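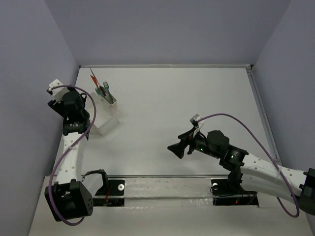
Two arms over the white table.

Home | Notebook | Parts | Contacts

January 2026

Fuel economy run on the Rakena saloon, second go. Kanokwan Siriwan drove, I logged. The brochure promises a big gain from the new injection set-up and I still can't find it. Last November we got 498 miles out of a tank on the old engine, same route, same tyres. This time the trip computer claimed 30 miles more, but brim to brim the gain was nearly 3. I know which one I believe.

Erko say the engine needs more miles to loosen up. They said that about the last one. 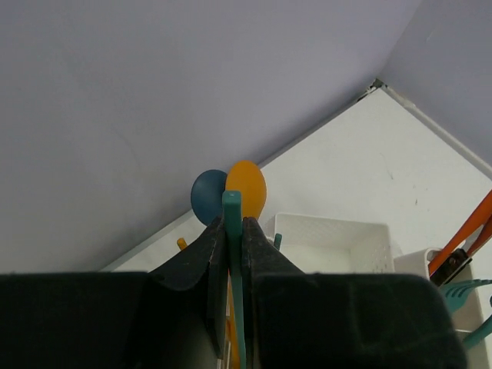

Teal handle held between the fingertips.

Tyre pressures were 2 psi down at the rear when we got back. Didn't check them before setting off, my fault, so the run is spoiled either way. Haruna Ichikawa wants to use it regardless. I'd rather not.

Stondik additive: no difference I could hear or measure. Half a bottle left on the shelf if anyone wants it.

To do: repeat with pressures set cold, air con off, and the Visance logger instead of the dash readout. Ask Erko what they mean by "loosen up", in miles, in writing.

Print this page | E-mail this page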